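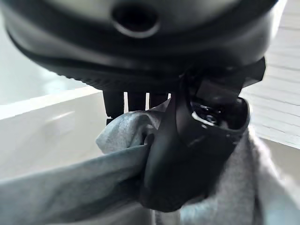
布の折り山(フレローラ布類再生事業)

フレローラ布類再生事業 中間報告
提出先:ブルルケック基金 助成担当 ズデンカ・ヴラフー様
報告者:コーマック・リンチ

前回の報告からだいぶ進みました。まず数字からお伝えしますと、期首からの受け入れは1768枚、そのうち畳んで棚に納めるところまで終わったものが1629枚です。申請書を書いたころは半分まで行けば上出来だと思っていましたので、この数字を表に打ち込んだときは思わず声が出ました!

1. 畳み方の統一
今期いちばん手をかけたのがここです。これまでは担当者ごとに三つ折りだったり四つ折りだったりで、棚に積むと山がすぐ傾いていました。ロナン・ティアニーが見本を作り、布の大きさ別に折る順番を決め直しました。大判は長い辺を先に合わせ、耳を内側へ入れてから幅を詰めます。小さいものは四つ折りで止めます。折り山はすべて棚の手前に向けます。たったこれだけのことなのに、貸し出し時に一枚だけ抜くのが見違えるほど楽になりました(試しに端まで一気に抜いても隣が崩れません)。
苦労しているのは薄手の生地です。台に広げた段階で中央が浮いて折り目が立ち、手のひらでならしても端がずれてきます。今は中央から外へ空気を逃がすように押さえ、そのあと角を合わせる順に落ち着いています。厚手の綿ではこの手順は省いています。

2. 繕いと仕分け
ほつれの補修はヴィトルト・チャルネツカが引き続き受け持っています。縁のほつれは巻き縫い、穴は当て布という基本は変えていませんが、当て布の糸を生地より一段細くしたところ、仕上がりがとても柔らかくなりました。補修の跡が好きだと言ってわざわざそちらを選んでいく利用者の方もいて、これは本当にうれしい驚きでした。
仕分けの札は色分けをやめ、用途名を書くだけにしました。「食卓」「寝具」「雑巾行き」と読めば済むので、初めて来た人にもすぐ渡せます。

3. 貸し出し
イネル地区の集会所とデイリー通りの保育室への貸し出しが始まり、すでに400枚以上が出ています。返却時の畳み直しは先方にお願いしていません。戻ってきた布はこちらで広げ、染みを確かめてから畳みます。保育室からは昼寝用の大判をもっと増やしてほしいと言われており、次の受け入れでは大判を優先します。

4. 費用
棚板と糸の購入は予算内に収まりました。洗剤は想定より早く減っています。費目間の流用をお願いすることになりそうで、内訳はエイモン・ニー・ヴリーンから別便でお送りします。

5. 11月までの予定
・薄手の生地の畳み手順を紙一枚にまとめ、台の脇に貼る
・畳みの講習を2回開く
・雑巾行きの布を裁つ寸法を決める(今はばらばらです)
・残りの布の補修と棚入れ

講習の初回は午前10時開始の予定です。ご都合が合えばぜひお越しください。大判をご一緒に畳んでいただけたら、一同とても喜びます。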